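# Sorting laundry by color

Sorting laundry by color is the practice of dividing clothing and household textiles into groups of similar shade before washing. It is done to limit dye transfer, the movement of loose dye from one item to another through the wash water.

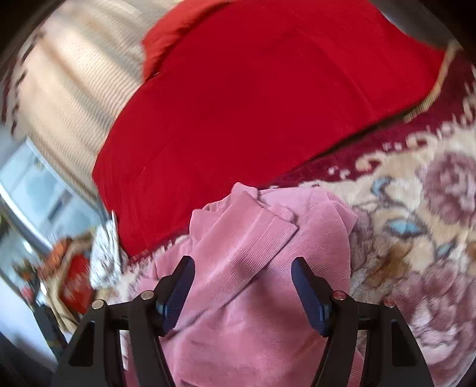
## Color groups

Most households use between two and five groups. The simplest system separates whites from everything else. A common fuller system has whites, lights, brights and darks, with new red items kept apart.

Pink and red are often sorted together, though the two behave differently. A red cloth holds a heavy load of dye and may release some of it for several washes. Pink fabric carries much less and readily takes on more. A pale pink sweater washed with a new red tablecloth can come out a deeper or blotchy pink, most noticeably along ribbed cuffs and seams, where the fabric is thicker and holds water longer. Household manuals differ on the point. Hazel Pettigrew's *The Farnach Wash Book* puts pink with the lights in all cases, while Imani Crenshaw's later guide allows pink and red in one load once the red item no longer bleeds.

## Sorting on the floor

Sorting is commonly done on a floor or bed, where items can be spread out and seen in full. Large flat pieces such as sheets and table covers are laid down first, and smaller garments are placed on or beside them. On carpet, a sheet is sometimes put underneath to keep lint off dark clothes.

Garments are usually taken from the hamper bunched up, with sleeves folded over or pulled inside out. Sleeves are straightened at this stage and cuffs unrolled. A rolled cuff traps detergent and dries more slowly than the rest of the garment. Pockets are emptied and zippers closed.

## Testing for dye loss

A hidden part of the item, such as an inside hem, is dampened and pressed with a white cloth. If color shows on the cloth, the item is washed alone or with things of the same shade. Crenshaw recommends repeating the test after each of the first three washes. Pettigrew tests only once, using warm water.

Vinegar and salt are widely used in the home to "set" dye. Neither has much effect on the dyes in most modern store-bought clothing.

## Knits and ribbed fabric

Ribbed knits are sorted by texture as well as color. Ribbing stretches when it is wet and heavy, and it can snag on hooks or open zippers. Soft knits are turned inside out and washed on a gentle cycle, then dried flat. Woven cloths of the same color can share the load if they are light. A large wet cloth tends to wrap around small garments during the spin, leaving them twisted and deeply creased.

## History

Sorting was a fixed step in commercial laundries before it became general in homes. The Van Acker laundry in Trasska used numbered bins for colored goods, and its printed rules ran to 76 entries, most of them on the handling of reds. Its daily intake reached up to 566 pieces in May, the month of spring cleaning. The bins were later replaced with canvas carts.

## See also

- Colorfastness
- Dye transfer
- Enier folding method
- Hand washing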